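Clarkside Folklore and Antiquarian Society – Members' Forum
Board: Wells, Stones and Boundary Customs
Topic: Dating the Rakena well-dressing

TPrendergast (Moderator)
Posted December 2, 2024
Members are invited to comment on the draft entry for the Rakena well-dressing, which will form part of the Society's register of local customs. The draft currently states that the custom is "of pre-Christian origin." Two readers have objected to that wording, and the editors would like the matter settled before the entry is approved.
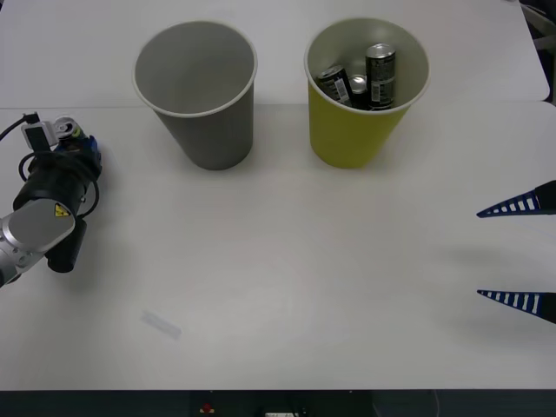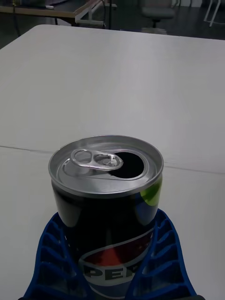
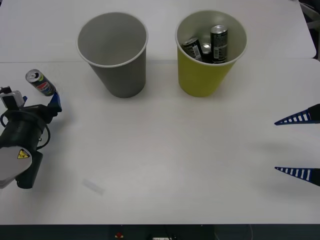 The evidence on file consists of the parish account book, a printed pamphlet held at Tarkport Library, and notes taken from older residents. The account book records a payment for "greens for the well" and is the earliest source known to us. Please cite your sources when replying, and keep to the question of date.

Tayla Prendergast
Moderator, Wells, Stones and Boundary Customs

fenwarden
I am one of the two readers who objected. An account book can show that a custom was paid for in a given year. It cannot show that the custom was old at the time. The phrase "pre-Christian origin" comes entirely from the Tarkport pamphlet, whose author gives no reference for it. I recommend that the phrase be removed.

Kernberg_Reader
I must respectfully disagree with the previous member. The pamphlet's author lived in the parish for 30 years and spoke with people whose grandparents had dressed the well. Oral testimony of that kind deserves some weight. The hawthorn branches placed over the spring also match the practice at Kernberg, and the Kernberg spring is widely accepted as a very old site.

fenwarden
The age of a spring and the age of a custom are separate questions. I would also ask who accepts the Kernberg claim. The only authority I have found is a lecture to this Society, and the lecturer relied on the same pamphlet.

millrace45
I consulted the pamphlet in September. Members may wish to know that the library copy lacks its final leaf, so it is possible that references were once given there. The passage on the well is on page 45 and reads as the author's own opinion. He writes "I doubt not that the heathen did likewise," and offers nothing further.

Kernberg_Reader
I am grateful for the page number and accept that the passage is weaker than I remembered. I still consider it wrong to leave the belief out altogether. People in Rakena have held it for generations – it is part of the custom whether or not it is correct.

fenwarden
I have no objection to recording it as a belief. My objection is to the register stating it as fact.

TPrendergast (Moderator)
Thank you. The following wording is proposed: "First recorded in the parish accounts. A local tradition, printed in the Tarkport pamphlet, holds that the custom is pre-Christian." The entry is limited to 200 words, and this version fits.

Kernberg_Reader
Acceptable, although I would prefer "a long-standing local tradition."

millrace45
The wording has my support without "long-standing." We cannot presently show that the tradition is older than the pamphlet. I have asked the library whether another copy survives and will post the reply under this topic.

TPrendergast (Moderator)
The entry will go forward as proposed, with the objection from Kernberg_Reader noted on file. This topic will remain open until the library has answered.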